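On a mis le bras en pause sur la tâche lave-vaisselle. Petit fil pour ceux qui demandaient pourquoi les chiffres de mai n'étaient pas sortis.

La tâche : des tasses et des mugs, un panier supérieur, un plan de travail en bois. Franka Emika, commande par Flisik, notre couche maison.
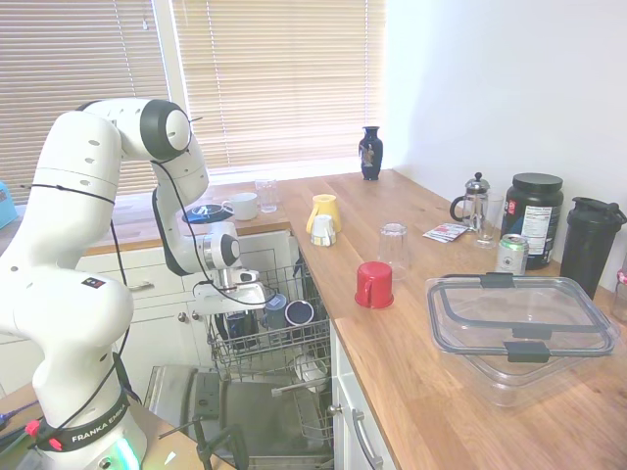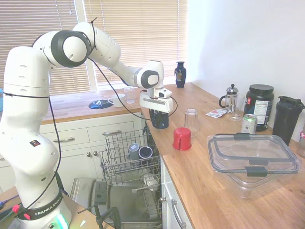

Le défaut : au cycle 1,214, la pince a signalé « objet tenu » alors qu'elle avait lâché le mug. Le bras a continué sa trajectoire à vide jusqu'au plan de travail. Mug cassé, personne à côté.

Dans les logs, la largeur de pince tombe à zéro 200 ms après la prise. Flisik ne relisait pas cette valeur une fois la saisie validée. C'est notre erreur, le bras a fait ce qu'on lui demandait.

On a repassé tous les cycles précédents : 17 autres prises perdues, comptées comme réussies. Le taux publié dans la note Stastow est donc faux, on le corrige.

Correctif : largeur relue en continu pendant tout le transport, arrêt immédiat si elle sort de la plage. Seuil de force abaissé aussi pour la descente.

Côté sécurité, l'équipe Saithong veut 2,000 cycles sans prise fantôme avant de rouvrir la cuisine aux visiteurs. D'ici là, arrêt d'urgence en main à chaque essai.

Le script d'analyse des logs sera sur le dépôt Desetti ce soir, vers 19 h.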